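Nasus handling project at Lirstead: progress report to the funder

Prepared by Elīna Dambrauskienė, 31 May 2019
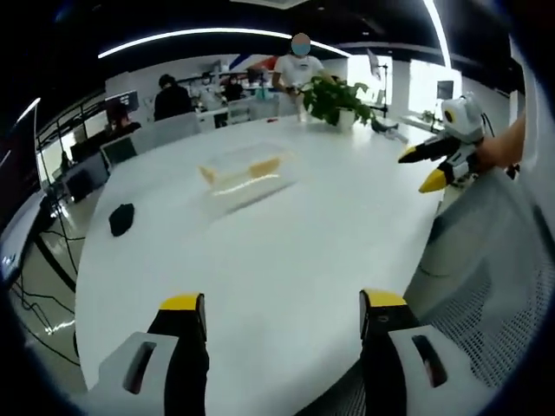

Work since the last report

The packing step is still done by people. Staff at the shared table have been learning to work with hand-held grippers, and 20 of them have finished the introductory session. We set a target of 200 recorded handling tasks for the period and reached 147. The shortfall came from one training block that was moved to July.

What has changed for staff

Two packing roles have been rewritten. Kadri Jankauskaitė now spends her mornings on the grippers and her afternoons on order checks, and Tõnu Siliņa has taken over the rota. No jobs have been cut. Several people asked whether their task records would be used in pay reviews. They will not, and Povilas Zariņš has put this in writing to all staff.

The main complaint is sore wrists after long turns. Turns are now shorter – Liis Toom agreed the new limit with the team – and we will report on whether complaints drop.

Spending

We have 700 euros left in the training line and ask to carry it over to the July block.

Next steps

Finish the remaining tasks, hold the July session, and decide with Ramanauskas which packing jobs should be automated first. Lidded containers are the likely choice, but the packing team wants to keep final checks in human hands.

Related items
Nasus: first report from Lirstead
Staff questions on automation and pay
Nindunik site visit notes

Shares: 7
Comments: 3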